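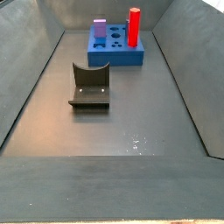 Fig. 1. Bin with shape board and holder.

Automation Lab, handout 4: reviewing a kit before you buy
2021-12-14

Kit under review: Prornimix shape-insertion set, sold by Varance. Foam board, upright pieces, holder, gray bin. Arm not included!! Check the quote, people miss this.

Price on the Grekosthorpe quote: $169 per set, 8 sets minimum. Spare pieces extra. Ask about shipping seperately.
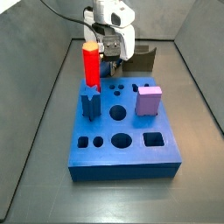
What to score
- reach: can your arm get to the back row without hitting a tall piece
- clearance over the board, gripper open and closed
- does the board slide when pushed (tape allowed, write it down)
- walls: how close can the wrist go

25 trials per shape, same start pose. Log every miss, also the half-in ones. Don't average across shapes, round and star are differnt problems.
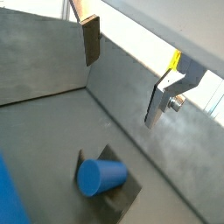
Fig. 2. Wrist view, blue cylinder on the bin floor by the dark pad.

Wrist camera: set exposure by hand. Bright windows over the bin rim will fool auto. Check focus at grasp distance, not at home position.

Compare w/ Limsakul kit, same tests, same sheet. Limsakul has a harder board, no holder in the base price.

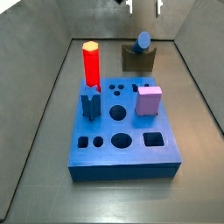 Holder goes behind the board for the regrasp test. Piece starts in the holder, ends in its hole, one try only. Reset by hand between tries.

Write-up: one page, table plus your buy / don't buy. Due first lab in January. Bring the raw logs too.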